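Search this site... Go

The Couch, Before and After Work

I've been taking pictures of the places where our stuff piles up, and the tan leather couch wins every time. I bought it secondhand in Cluddale for $389 (more than I meant to spend!) and I love it, but I swear it attracts laundry. Everything we carry or wear ends up on it sooner or later.
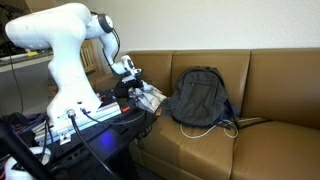 Does a backpack hurt a leather couch?

The bag itself is fine, but zippers and buckles can scratch, so set it down gently and don't drag it across the seat.

A backpack against the middle cushion is a pretty tidy day for us. I keep telling myself I'll put up hooks, and I even picked out a row of 7 at Bavwood, then walked out with a lamp.

Now for the pile, which is my favorite kind of mess: cap, something pale blue and white all crumpled up (with a sneaker held over it), and something navy tucked under it.

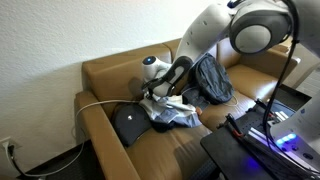 Vivek Uniyal
Photos and words

My rule is shoes first, then hats, then anything that needs folding. Cornel Lazăr thinks I should start with the clothes, and he's welcome to come over and do it his way. I do love how the light catches that rolled armrest, though – all those creases in the leather just make it look comfier.

More rooms coming in May, starting with the hallway.

Contact | © Vivek Uniyal | Back to top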